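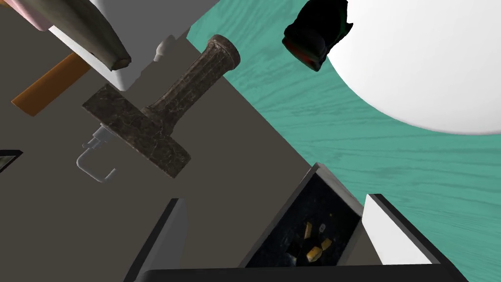
Stone-effect hammer on a grey tabletop.

Print this page | E-mail this page

Review: Saarela, a board game of harbour politics

Saarela is a game for two to four players concerning the government of a small northern port. It is published by Jerarwood and was designed by Tamara Grecu, whose earlier title, Plalham, was reviewed by this library and remains in the lending collection. Each player represents a trading family seeking to control the harbour council over 7 seasons of play.

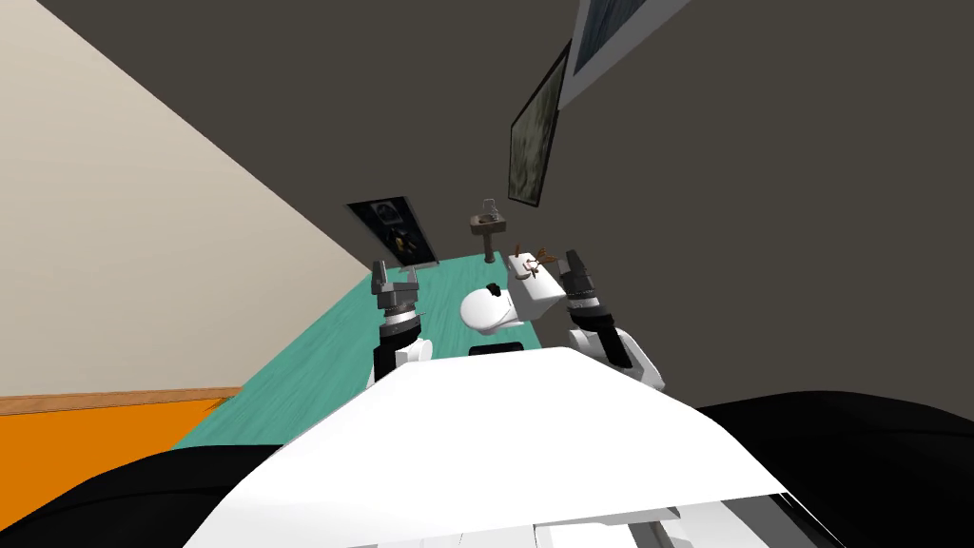
The game proceeds by means of a shared deck of 70 cards, from which players draft petitions, cargoes and appointments. A petition may be spent at once for money or held until the council next sits, when it becomes a vote. The decision is a simple one to state and a difficult one to make. The board itself is printed in muted blues and browns, and players with reduced sight may find the warehouse spaces hard to tell apart; a plain, nearly uniform white surface edged with dark shapes, such as the broad panel seen here, is far easier on the eye, and the publisher might consider that degree of contrast for a second printing. The cards are better served, with large type and clear symbols.

Ms Grecu's argument is that the old harbour charters favoured those who wrote them, and the rules support her. The family holding the clerkship sets the order of business and may defer one petition each season. In our sessions the clerk seldom lost a vote of any importance. Some players will regard this as a fault of balance. The present reviewers consider it a fair reflection of the subject, although the rulebook ought to warn newcomers of it.

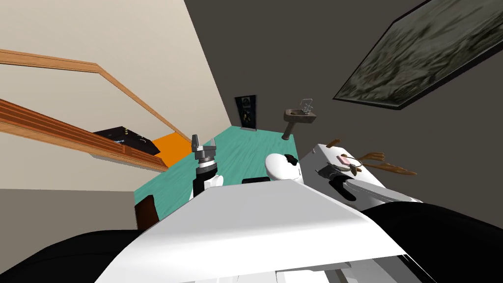 Reading time: 3 minutes

The rulebook runs to 66 pages, of which a substantial part is historical commentary. The commentary is well written but is placed between the rules for trade and the rules for voting, so that both must be hunted for during play. A first game should be expected to take an entire evening. Later games were completed in roughly 97 minutes.

The two-player game is less successful. A neutral third family is operated by means of a table of results, and its votes are too easily foreseen. 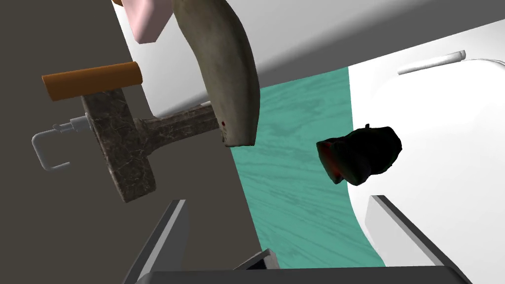

Kadri Kazlauskienė disagrees, and writes that the neutral family is the best part of the design, that its predictable votes allow two players to bargain in earnest, and that she would not now play with four. I-hsuan Au prefers three players and asks that the clerkship should rotate in January of each game year. The rules do not provide for this, but it could be adopted by agreement.

Saarela is recommended to experienced groups with an interest in negotiation. It may be borrowed from the Pristdale games collection for the usual period.

Reviewed by Chi-keung Lu and Tsung-han Chu, 4/16/21

Contact us | Copyright Pristdale Games Library | Back to top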